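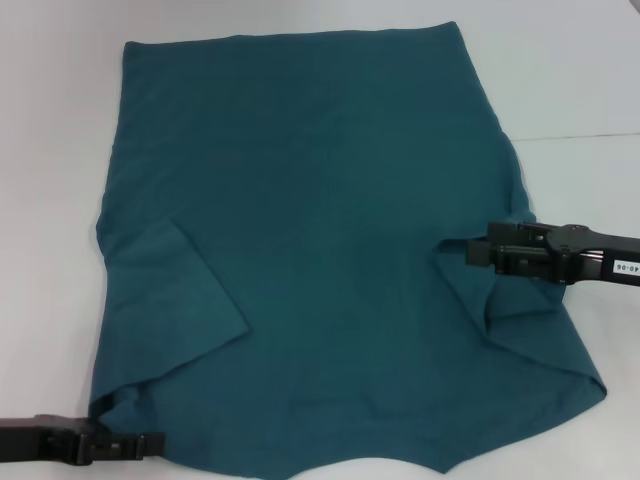
Sleeves first, always, a reader called Naylor wrote in after my last laundry column, and anybody who starts with the hem is making work for themselves. I took that straight to the woman who runs the folding table at Andeo, the clothing exchange off the market square, and she laughed so much she had to put her tea down.

"They're right, though," she said. "I've been saying it since March! Sleeves in, then the sides, then up from the bottom. If you leave the sleeves till last you end up with two little wings poking out and the whole pile leans."

She didn't want her name in print (she has a sister who'd never let her forget it), but she was very happy to talk about T-shirts for the best part of a morning. Andeo shares its building with Ureo, the repair shop, and between them they put 823 garments back on the rails last month. Most of those were plain cotton tees, and she has opinions on every sort. Dark colours show every crease, she says. White ones show everything else.

I'd always folded mine in mid-air, chin holding the collar, and when I owned up to this she winced. "You need a table. A bed's no good, it sinks. Get something hard and pale so you can see your edges, and lay the shirt out with the neck towards you."

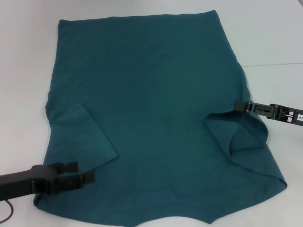 Does it matter if one sleeve goes in neater than the other? "Only a bit," she said. "You can tidy the second one once it's in. Slide your fingers inside, find where it's bunched, and ease it out towards the shoulder. Don't tug at the cuff, you'll drag the whole side over with it."

I had a go myself and it was harder than it sounds. My first sleeve went over in a nice clean triangle and I was terribly pleased, and then the second one came out like a screwed-up hankie. She made me open it out and do it again. Then again. By the sixth shirt I was getting somewhere, and by the tenth I'd stopped talking, which she said was a good sign!
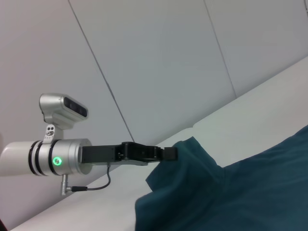
Teal cloth, rumpled into folds.

She learned on the job, at a hotel laundry where they did 1,000 pieces on a busy day, mostly towels. "Towels are a rest. You can fold a towel and think about your dinner." Shirts she finds more interesting, and old soft ones best of all, even if they do slither about.

The next folding morning is 17th June, upstairs, and you should bring your own shirts. I'm taking the contents of my bottom drawer.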